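Home Notes | Kitchen | Repairs | Garden | About | Search

Filed under: Kitchen, Small Rooms, Moving Things Around

A table for the microwave

We have had the microwave on the kitchen counter for as long as we have lived here, and for most of that time I have been annoyed at it. The counter runs between the sink and the stove, and the microwave took up the only stretch where you could roll out dough or set down a hot pot. In March I decided to get it off there.

My first idea was a shelf on the wall. Brendan Cullinane, who lives upstairs and has hung a lot of shelves, came down and knocked on the plaster for a while. He found one stud where I wanted it and nothing useful on either side. He said he would do it if I really wanted, but he would not stand under it afterward. So that was the end of the shelf.

Next I looked at rolling carts. There is one from Dokmont that a lot of people seem to like, with two baskets and a towel bar. It came to 123 dollars with delivery, and the top was too shallow for our microwave by an inch and a half. I measured the feet as well as the body, and the back feet would have been right at the edge. I also don't like the idea of an appliance on wheels, though Maribel Bermúdez has had hers that way for years with no trouble.

What I ended up with is a plain white table. I got it secondhand from Donal Coughlan for 70 dollars when he cleared out his spare room. He had used it as a desk. The legs are thin, and I was worried about that, but I leaned on each corner and it didn't rock. It went into the open part of the floor while I worked out which wall it should live against.

The part I had not thought about is the door. Microwave doors open to the left, at least every one I have owned, and ours swings wide. With the microwave sitting toward the left of the table, the open door sticks out past the table's edge. That is fine in the middle of a room. Against the left-hand wall it would hit the wall before it opened enough to get a dinner plate out. I tried it on paper first and then gave up on paper and just opened the door and looked at it.

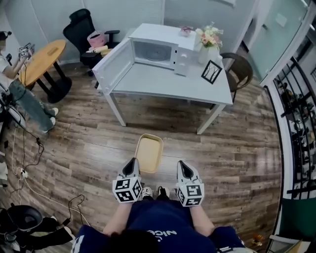

Door open, flowers at the back corner, tray on the floor.

Sliding the microwave to the right would fix the door, but then there is no room for the vase. I know a vase is not a good reason to arrange furniture. Still, the flowers are the nicest thing on the table, peach and pink and cream, and I want them somewhere I see them in the morning. The other choice is the window wall, where there is clear space on the left. The outlet there is behind the radiator pipe, so the cord would have to come around the front. I don't want that either.

For now the plan is the back wall, with the left edge of the table kept 5 inches out from the corner. I marked it with masking tape. The door clears, and you can stand square in front of it, which matters more than I expected. On the old counter I was always reaching in from the side, and I spilled soup on the turntable more than once doing it.

The shallow tray is going to stay with the table. It is the pale yellow-beige one I used to keep under the dish rack. I want it next to the microwave as a landing place for hot bowls, long side running front to back so it doesn't crowd the knob. If it turns out to be too long for that, it can go underneath for potatoes.

A few notes in case anyone is doing the same thing:

Check the wattage before you share an outlet. Ours is 1,000 watts and it does not get along with the toaster. I knew this already from the counter and still forgot it.

Measure with the door open. I only ever measured it closed.

Leave space behind for the air. The manual for ours gives a number and I wrote it on the wall in pencil, where the table will cover it.

Keep the top of the microwave mostly clear. I am bad at this. Small things land there and stay.

The counter, meanwhile, is completely different. I made bread on it the first evening and had room for the flour and the board at the same time. There is a faded rectangle where the microwave used to stand and I have tried baking soda on it and then lemon juice. The lemon did a little – not much. Kieran Ní Bhriain suggested very fine sanding with some oil after, and I may try that on the back corner first – where it won't show if I get it wrong.

Next job is the drawer under the stove, which has been sticking.

Older: Descaling the kettle | Newer: none yet

Contact | Copyright Home Notes | Back to top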